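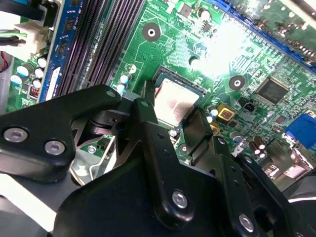

Board cell notes – November, 6:40 am

Coffee first. Then the CPU socket station. Kurnum wants the pull step off the hand bench by the end of the month, so that's what we are all on. Two fingers have to get in beside the socket with capacitors and memory slots close by. Approach angle is everything. Widened the clearance on the slot side again, will re-teach after break.

Hand bench for comparison: Josée Bergeron can pull and tray a chip while talking to you about something else. Her count last month was more than 4,000. Nobody on days is close. She asked me flat out what she does once the cell takes the pulls. Told her what I know – she moves to inspection and exceptions, same grade, and she gets the say on grip settings. She wants that in writing from Milmont. So do I. ASKED AGAIN TODAY.

Other things people brought up at handover:
- less thumb and wrist pain, everybody for that
- standing and watching is more tiring then it sounds
- who gets called when it stops at night? no answer yet
- the 500 board trial should not count toward anyones rate
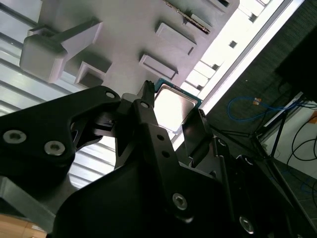 Photo: Atanasov cell, wrist camera

Chip held between the jaws, heat spreader facing up, tilted some. Josée looked at this one and said she would never hold it with a pointed tip like that. Fair. She holds across the flat sides. Try a squarer grip, lower force, log both. Limit stays at 40 on the force page untill she and I have gone through the rejects together.

Jandum quoted us 3,000 for new fingertips. Not yet. Reprint the holders first if we have to, cheaper.

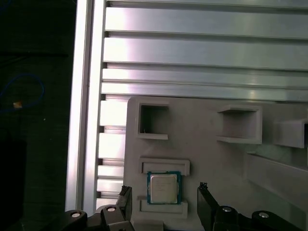 CPU in the plate pocket, fingers open on either side.

Lips above and below the pocket, so the fingers have to come in from the sides. Left tip is ragged, add to parts list. Want the pocket taught by somebody from the bench this time, not by me – they know what seated looks like.

To do: grip retest w/ Josée, 2:15. Chase Milmont re letter. Night call list, need names on it.

Last updated: November, 4:50 pm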